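We use cookies to keep this site running. Accept | Manage settings

Sundamham Youth Bible Course
Handout 4: The Psalms as Prayers

Welcome back! Last time we read the stories of David as a shepherd and a king. Now we get to the songs, and I've been looking forward to this one since March.
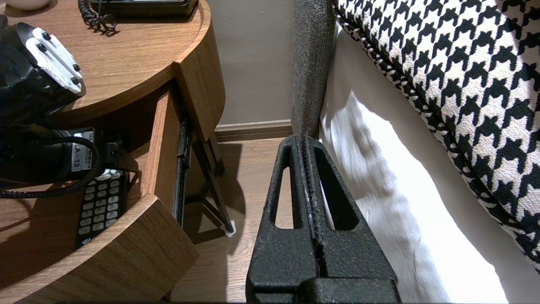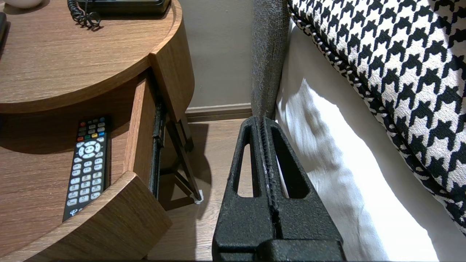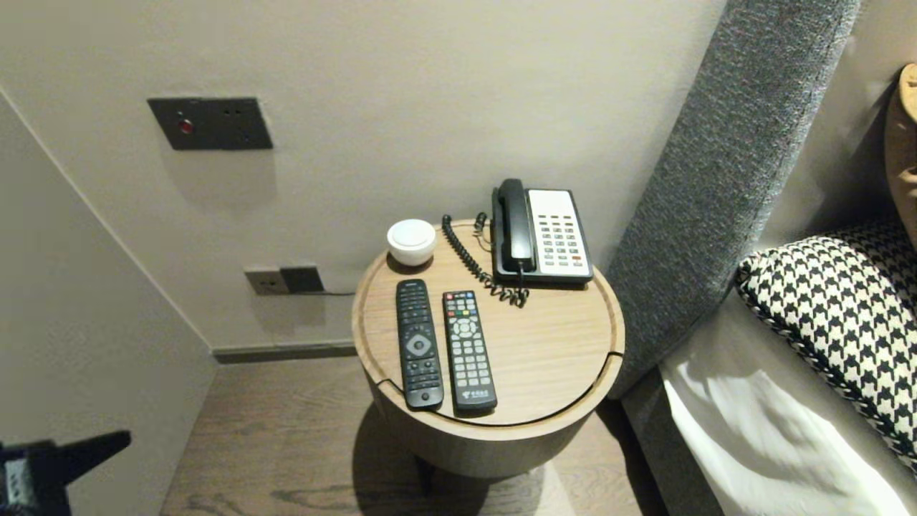

The book of Psalms is a collection of prayers meant to be spoken or sung out loud. Some are happy, some are angry, and plenty of them are both within a few lines. You don't need to clean up your feelings before you pray – the writers certainly didn't!

Three words to know
Lament: a prayer that tells God what is wrong.
Praise: a prayer that celebrates who God is.
Selah: a word that pops up all over the book. Many scholars think it marks a pause in the music, but the meaning isn't certain.

Reading together
Start with Psalm 13. It is very short, and it opens with "How long?" four times over. Read it once quietly, then once as a group with a different voice for each verse. Listen for the place where the mood turns (look for the word "but").

Then try Psalm 4, a great one for the end of the day, and Psalm 11, which is all about where to go when you're scared.

Talk about it
What would you put after "How long?" if you were writing it now?
Does the turn at the end of Psalm 13 feel sudden to you?

For next time
Write your own lament of six lines or so. Rhyming is fine – so is not rhyming! If you finish early, have a look at Psalm 52 and bring your questions.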